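Notebook, savings access project, Brudidgate workshop
4/11/26
Present: Shaimaa Tahiri, Berwyn Pugh, Ute Lammers, me (A. Bouazza)

1. Sign-up form
Went through the paper form for the Saber account again. Berwyn timed himself at 8 minutes, and he wrote the thing. The proof of address box is still the worst part. People who rent a room or stay with family have no bill in their own name. Shaimaa wants a letter from a landlord or employer to count. Agreed to draft wording and send it to Tirnero, who hold the accounts.
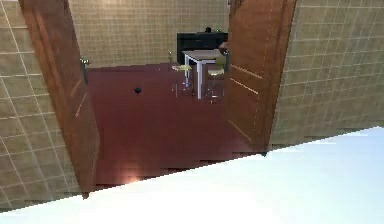
2. Opening deposit
Draft says £50. Too high for the people we spoke to in August, most of whom are paid weekly and keep cash at home. Ute suggests no minimum at all. Tirnero will probably push back on cost, so I have put down £6 as a fallback. Need to ask them what a dormant account costs to run — we keep guessing. 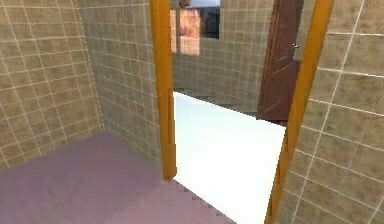
The other worry was the fee for a missed payment. Shaimaa would drop it for the first year. Berwyn thinks a text message two days before the payment would do more good. Both could go in the trial. The message has to say the amount and the date and leave out the marketing line at the end.

3. Notes for the branch staff
Nawal Shehata sent over her first draft of the staff sheet. Pasted the top of it below so we can mark it up. Change "liquidity" to "cash you can get at". Trekis is the name of the old scheme and should come out of the second paragraph. 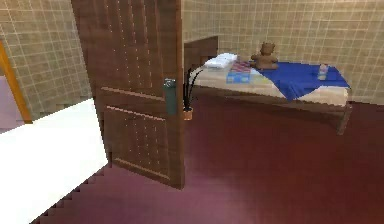

Reading time: 2 minutes

Many new customers have never had an account. Start with what they want to do: get wages paid in, pay rent, put a little aside. Leave the card and the app until they ask. If someone wants to take the form home, let them, and write your name on the front.

Rest of the sheet is fine. Ute asked for one worked question at the end, in the words customers use. First go:
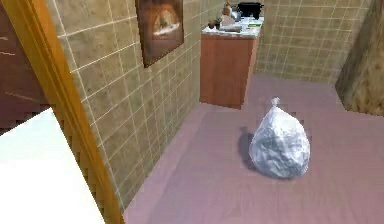 Can I take my savings out whenever I want?
You can take out any amount at the counter during opening hours. Larger sums by transfer may take until the next working day.

Check the second sentence with Tirnero. Berwyn to redo the form with 45 fewer words on page one. Spare copies are in the blue folder.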